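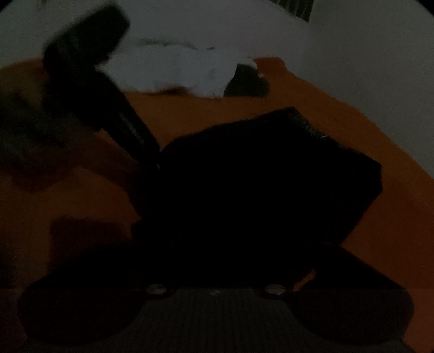
4. What happened when the half portion came first

4.1 The two lunch counters

I ran the main part of the study at two places in Grenthorpe, Gostis and Ternar. They sit on the same street and sell a lot of the same things: rice plates, soups, a couple of pasta dishes, and a daily special that is usually some kind of stew. Both already had a half portion on the menu before I showed up. You had to hunt for it, though. At Ternar it was printed at the very bottom, under the drinks, and at Gostis it only existed if you asked.

All I changed was the order. For every main dish, the half portion went on the first line with its price, and the full portion went right under it. Same food, same prices, same staff. I didn't put any health wording on the menu at all, and I asked the people at the register to skip the "would you like the large?" question for the month. (They forgot now and then. I would have too, with a line out the door at noon.)

4.2 Order slips and counts

We handed out 400 short slips in April, one per customer, and got 393 of them back filled in well enough to use. The slip asked what you ordered, what size, how hungry you were when you walked in, and whether you had eaten all of it. People could also write a comment, and plenty did -- mostly on the price of the soup.

Of those 393 orders, 179 were half portions. I was pretty surprised by that. Going in, I figured the half size would appeal to the late crowd who come by after two for a snack, and it did, but the noon crowd went for it as well. The hunger question didn't separate the two groups as cleanly as I'd hoped. Lots of people circled "very hungry" and still bought the half.

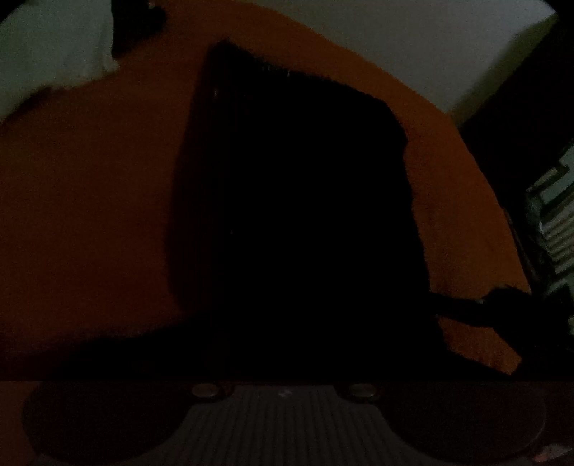

Figure 3. Dark upright shape against an orange surface.

A smaller group, 34 customers, started with a half portion and then went back to the counter for a second one. I kept them in the half portion group for the counts above and looked at them separately later, which you can argue with. If you add up what they ate, they had a full lunch and paid a bit more for it. Several of them wrote that they liked getting to decide partway through, so I'm not sure they'd call it a bad deal.

4.3 Things I'd be careful with

I don't have a proper "before" count from Gostis. Their old register rang up every size under one button, so the only baseline I can lean on is Ternar's, and one lunch counter isn't much of a baseline. I also relied on people telling me how much they ate. We did try logging meals with Mushi, the food diary app, during the first few days, but customers didn't want to get their phones out over a bowl of stew and I dropped it.

Then there's the weather. April was warm in Grenthorpe, and folks tend to eat lighter when it's warm. I would love to see the same menu order tried in a cold month, at a place where the stew really sells, before anyone reprints their menus on the strength of my slips. Section 5 gets into the prices, where the picture is a good deal messier.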